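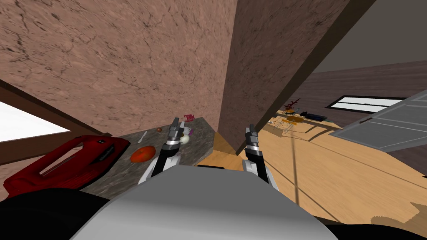 A kitchen, tilted, with a marble counter and a window full of white light.

I have been mad at a television show for two weeks now, which my husband says is a long time to be mad at something I can turn off. The show is Villinau, and if you watched it you already know what I'm going to complain about. They ended it. Fine, shows end! But they ended it with an episode that jumps ahead thirteen years, tells us where everybody landed, and then plays a song over all of them looking out of windows.

I want to make a case against the flash-forward finale. I know plenty of people love them. My sister cried so hard at this one that she had to pull over (she was listening to the recap podcast, she'd already seen it, and she cried again). I cried too, for what it's worth. I cry at insurance commercials. Crying isn't proof of much.

My problem is that a series like Villinau spends years training us to care about what happens next. Will Drara open the letter? Will she tell her brother about the farm? I spent most of the third season yelling at Drara about that letter. Then the last hour comes along and she's gray at the temples and perfectly calm, she mentions the letter in one line while she's buttering bread, and we're meant to feel that it all worked out. But I wanted to be there! I put in the hours. I wanted the bad phone call and the slammed door and the week where they don't speak, and I got bread.

And the makeup. I'm sorry, but I can't take in a word of dialogue when I'm busy studying somebody's neck. Every actor in that episode moves as if they've been told age is a thing that happens to your knees. The characters are supposed to be 50, tops. I know people who are 50. They play pickleball and they talk fast.

The writer of the episode, Ilango Thampi, gave an interview the next morning where he said he wanted to "let the audience rest." I've been chewing on that ever since. I do understand it, sort of. If you've made people anxious for years, it must feel kind to sit them down at the end and tell them everyone's okay. But I wasn't tired. I'd have gone another round. And when he was asked whether the brother had ever found out about the farm, he said they'd shot a version of that conversation and dropped it for time. Dropped it! The window song runs for more than 3 minutes. I checked, with my phone, while muttering.

Compare that with how Zarei went out, back when it was on the same network and half as many people were watching. Zarei was a scrappier show, it had one good set and a parking lot, and I won't pretend the middle seasons weren't a slog (the amnesia plot, my goodness). But the last episode is just a night shift. It starts at six in the evening and stops when the sun is coming up, and in between, two women who've been lying to each other since the pilot finally run out of lies. Then one of them asks if the other wants a ride home, and there's a pause, and it's over. I still don't know if she took the ride. I think about it when I'm doing dishes. Some days she took it.

I suspect part of this is the way we watch now. Villinau dropped its last batch on Grestik all in one go, and I'd bet anything that somebody in an office wanted an ending that could be clipped and passed around, with every couple accounted for by name so that no fans would be left out and angry. You can feel it in the episode. It goes down the cast like a wedding toast. Here's the doctor, here's her kid, here's the neighbor who was in four scenes and apparently runs a vineyard. Who asked about the neighbor?

My sister's answer to all this is that life is full of open questions already and she'd like to get at least one thing wrapped up with a bow. We had this out over the phone and neither of us budged. She says I'd have complained about the other version too. Maybe! I did complain about Zarei for a solid month when it ended, and she has a long memory for that sort of thing.

But I came around on Zarei. I went back to it in March, the whole run, slog and all, and I had a better time than I did the first go. I don't see myself going back to Villinau. I tried an early episode a few nights ago, one of the great ones, the ice storm, and there was Drara with the letter in her coat pocket and her hand on it the entire hour. I used to be a wreck during that episode. This time I thought about the bread, and I folded some laundry, and I let my husband pick something else.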